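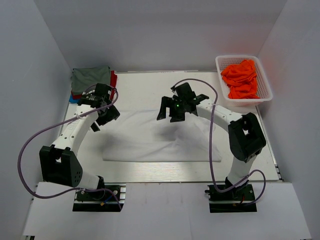

Rundholm 樹脂製ランドリーバスケット(白) 使用レビュー

購入価格は1,732円。使用期間は7か月、その間に洗濯物の運搬と一時置きに使った回数は記録上142回になる。用途は乾燥後の衣類とタオルを作業台まで運び、台の上に置いたまま一枚ずつ取り出して畳むこと。脱衣所で洗濯前の衣類を溜める使い方はしていないので、その点の評価は含まない。

比較対象として、以前から使っていたLepikの布製バスケット(折りたたみ式、内側コーティングあり)と、同居人のNanna Brøndumが使っているVenmontのワイヤーバスケットを挙げる。どちらも同じ台に載せ、同じ種類の洗濯物で使った。

形状と縁の処理

側面は穴あきで、小さな穴が列になって並んでいる。縁は丸みがあり、表面は滑らかに仕上げられている。届いた時点で縁の内側を指で一周なぞってみたが、成形時のバリは一か所、底面に近い位置に小さなものがあっただけだった。カッターの背で削って除去した。縁そのものにはバリも段差もなく、ニットや薄手のストッキングを引き出しても引っ掛かったことはない。

この点はVenmontのワイヤー品と差が大きい。ワイヤー品は溶接部の先端がわずかに出ており、編み目の粗い靴下が月に数回は引っ掛かる。Nannaは該当箇所にテープを巻いて対処しているが、テープの糊に繊維くずが付くため定期的に貼り直しが必要になる。

側面の穴については、通気性より清掃性の面で気になっていた。実際に使ってみると、綿ぼこりは穴の内周ではなく底の隅に溜まる。穴に残るのはタオルの毛羽が主で、乾いた歯ブラシで軽くこすれば落ちる。水洗いは月に一度で足りている。穴の列に沿って水が残るため、洗ったあとは逆さにして振る必要がある。布で拭いても穴の中の水滴は取れない。

剛性

洗濯物を1,472 g入れて縁の両側を持ち上げたところ、長辺の中央が内側にわずかにたわんだ。両手で持つ分には問題ない。片手で縁を持つとねじれが出て、反対側の角が下がる。メーカーの説明書には片手で持つことに関する記載がない。腰に当てて抱える持ち方であればねじれは出ないが、穴の縁が薄手のシャツ越しに当たり、長い廊下では少し痛い。

7か月使用後の変形は、縁を定規に当てて確認した範囲では認められない。色については、窓際に置く時間が長かった側がわずかに黄味を帯びたように見えるものの、照明の条件をそろえて撮り比べたわけではないので断定はしない。

Lepikの布製は空の状態で自立はするが、作業台の上で中身が半分以下になると側面が内側に倒れてくる。畳む作業の後半で、取り出すたびに縁を手で開くことになる。樹脂製への買い替えを決めた理由はほぼこの一点だった。Rundholmは残り一枚になっても口の形が変わらない。最後の一枚が底に張り付いていても、縁を押さえずに引き上げられる。

台の上での占有と配置

畳む作業では、台の上に三つの領域が要る。未処理の洗濯物を置く場所、広げる場所、畳み終えたものを積む場所である。かごをそのまま台に載せると広げる場所が削られるため、かごの底面積は容量と同じくらい重要になる。

試した配置は次のとおり。

配置A:かごを右奥の角、積み上げを左奥の角、中央から手前を広げる場所とする。右利きの場合、取り出しから広げるまでの動線がもっとも短い。現在の標準にしている。

配置B:かごを手前右に置く。取り出しは楽だが、布を広げるときに右肘が縁に当たる。バスタオルでは広げる面が足りない。

配置C:かごを台から下ろし、椅子の上に置く。台は全面使えるが、一枚ごとに体をひねることになる。枚数が多い日は腰にくる。

配置Aで注意が必要なのは、かごの中身が縁より高く盛り上がっている間である。大判の布は丸めて入れると折り目の山が立ち、手を伸ばしたときに隣の布まで一緒に出てくる。厚手のものを先に底へ、薄手のものを上に入れておくと、この巻き込みは減る。冒頭の写真くらいの入れ方、つまり一枚が軽く丸まって片側に白い樹脂の隙間が残る程度であれば、つかむ位置を選びやすい。

滑りと設置安定性

底面に滑り止めは付いていない。平滑な天板の上では、洗濯物を引き出す力で本体が手前にずれる。空に近いほどずれやすく、奥に置いたはずのかごが作業の終わりには広げる場所に入り込んでいることがある。シリコーン製の薄い滑り止めを底の四隅に貼ったところ、ほぼ解消した。ただし貼ったあとは床の上で引きずれなくなる。台に載せて使うか床で使うか、どちらを優先するかで判断が分かれる。

同じものを買ったGisela Nolteは滑り止めを貼らず、台の奥の縁に布テープを一列貼って止めている。こちらは台側に跡が残る可能性があるものの、かごに手を加えずに済む。彼女の台はZemthorpeの古い折りたたみ机で、天板にすでに傷が多いため気にしていないとのことだった。

Tシャツを畳むときの使い勝手

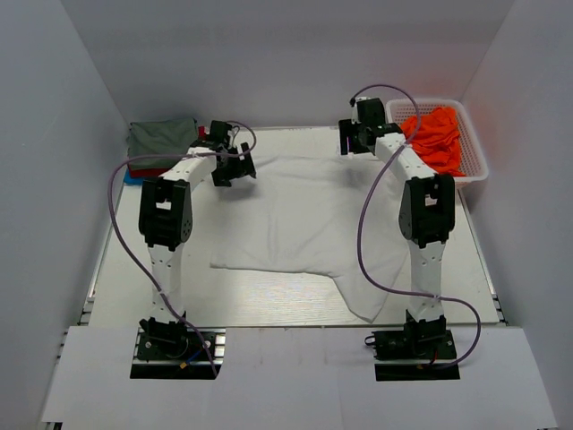 Tシャツは、かごの良し悪しが作業時間に出やすい品目である。一枚が軽く枚数が多いので、取り出しと位置決めの回数が増え、かごまでの距離がそのまま効いてくる。Tシャツは台の中央に平らに広げ、かごは奥に寄せたままにしておく。写真の白いTシャツの置き方がちょうどこれにあたり、身頃の左右どちらからでも袖を折り込める。この状態で次の一枚を取る場合、広げたTシャツの上を越えてかごに手を伸ばすことになるため、縁の高いかごだと袖口が引っ掛かったり、前腕で下の布をずらしたりする。Rundholmの縁の高さでは、先に畳み終えてから次を取る限りこの干渉は起きない。畳み終わる前に次を取ろうとすると、下の一枚に皺が寄る。

皺について補足しておく。乾燥後すぐにかごへ入れて放置した場合、側面の穴の跡が布に付くかどうかを何度か確認した。綿のTシャツでは一晩置いても穴の跡は見えなかった。レーヨン混のブラウスでは、底に近く上から荷重がかかっていた部分に点状の跡が薄く出た。手で伸ばした程度では消えず、スチームを当てると消えた。跡を避けたいものは最上段に入れるか、かごを使わず直接ハンガーに掛けたほうがよい。

畳み終えたものの収納

畳んだものをこのかごに戻して運ぶ使い方も試した。結論としては向かない。丸みのある縁と内側の隅の曲面のため、四角く畳んだ山の角が浮き、運んでいるうちに外側の列が傾く。Tシャツ程度の大きさに畳んだものを平積みすると、三段目あたりから崩れ始める。立てて並べれば崩れにくいが、隙間が残ると端から倒れる。

この用途ではLepikの布製のほうが良い。側面が中身に沿って変形し、積んだ山を横から支えてくれる。現在は、未処理の洗濯物の運搬にRundholm、畳み終えたものの運搬にLepikという分担で使っている。かごが二つになるが、Lepikは使わないときに畳めるので置き場所は増えていない。

音と手触り

細かい点だが、硬い床に置いたときの音は布製に比べて大きい。夜に洗濯物を畳むことが多い家では気になると思う。滑り止めを貼ると音も小さくなった。冬場は静電気が起きやすく、化繊の衣類が内壁に張り付く。柔軟剤の種類を変えても差は出なかった。加湿した部屋では張り付きが減った。

不満点

・底面の滑り止めがない。別途用意が必要。
・片手で持つとねじれる。
・同じものを二つ重ねると抜けにくい。深く入り込むので、間に薄い布を挟んで重ねている。
・内側の隅の曲面が大きく、畳んだ衣類の収納には使いにくい。
・説明書に耐荷重の数値がない。店頭の表示にも見当たらなかった。

重ねたときの抜けにくさについては、Dagný Hviidから、一方を90度回して重ねると深く入らないという指摘をもらった。試したところ確かに抜けやすいが、上のかごが安定せず、棚の上に置くには不安がある。床置きなら使える方法だと思う。

評価

形の保持:良い。布製からの買い替えであれば差ははっきり分かる。
縁の仕上げ:良い。
持ち運び:両手であれば問題なし。片手は不可と考えたほうがよい。
台の上での安定:そのままでは不十分、滑り止めを貼れば良い。
清掃性:普通。穴の水切れに手間がかかる。
価格:妥当。

台の上で畳む人、特に取り出しながら一枚ずつ広げる手順の人には勧められる。床に座って畳む場合は、縁の形状や底面積の利点があまり出ないため、手持ちのものから替える理由は少ない。片手に子どもを抱えて運ぶことがある家庭では、ねじれの問題があるので別のものを検討したほうがよい。

追記(10月)

滑り止めの四枚のうち一枚が剥がれた。水洗いのあと乾き切らないうちに台へ戻したことが原因と思われる。脱脂してから貼り直し、現在は問題なく使えている。黄味については窓際から位置を移したあと、進んだ様子はない。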